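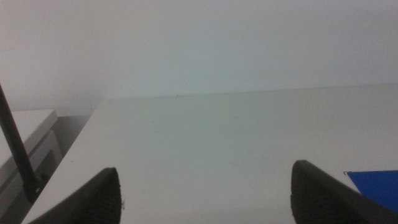 Station 4, gripper open over the table, blue sheet at right.

Doltano Textile Care - sorting room, monthly walk-through
Area: small items line (socks, cuffs, cloths)
Shift: days, Monday

1. Gripper fingers
Pads ridged on the inner faces, grip OK by hand feel. Wiped both. Lint packed behind the left pad on the underside, picked out with the brush. Result: PASS w/ comment
Comment: lint needs to come out every shift, not when somebody thinks of it. Used to be the folders' job to keep their own spot clean, now it's sort of no one's. Add to the start-up card.

2. Tabletop
White top, smudges, a dark speck. Wipe down at break. No raised edges, no wobble when leaned on. PASS

3. Blue sheet
Leave it on the table. Night shift keeps moving it to make room and then the arm has to be set up again in the morning. Tape marks would settle this. PASS, tape requested

4. Stop button
Pressed from the standing side and from the cart side. Arm stopped both times. Reach from the cart side is bad if you're short, had to lean over the bin. FAIL - move button or add a second one. Dorine quoted 700 for the second button incl. labor, still waiting on a yes.

5. Floor and walkway
Cart parked over the yellow line again. Line is worn in front of the door. Keep 40 inches clear. FAIL, fixed on the spot (moved cart), repaint still open
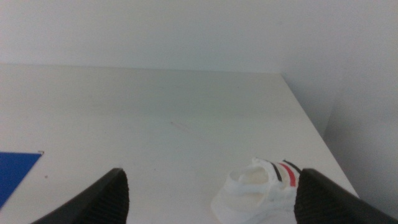 6. Single item feed
One piece at a time on the table. Striped socks are fine, plain white on the white top get missed more, so operators have been reaching in to nudge them. Do NOT reach in while the arm is live. Pause first, then move the piece. Three people told me they never got shown the pause, only the stop. FAIL on training
Action: ten minute refresher at shift start, both shifts, sign the sheet.

7. Noise
Fine. Quieter than the old tumble feeder by a lot. PASS

8. Workload / people
New section this year, fill it in please dont skip.
Folding crew went from standing at the table all day to watching two stations and clearing faults. Wrists better, they say. Backs and feet about the same, still no mats. Complaints now are mostly about waiting - arm stalls, you stand there, then the rework bin is full and you're rushing. Last month 1860 pieces went to rework and those all get matched by hand at the end of the shift. Count that as work when staffing the line.
Rotation is every two hours on paper. Not happening on nights.
Result: OPEN

9. Manuals and cards
Tamuno binder at the station, pause page missing. Start-up card readable. Reprint page. PASS w/ comment

10. Lockout
Tag and lock on hook, key with lead. Tried it, power off confirmed at the arm. PASS

Open items carried to December: second stop button, yellow line, mats, tape for blue sheet, pause refresher, nights rotaton.
Rudeten site has the same table and same arm, send them items 4 and 6.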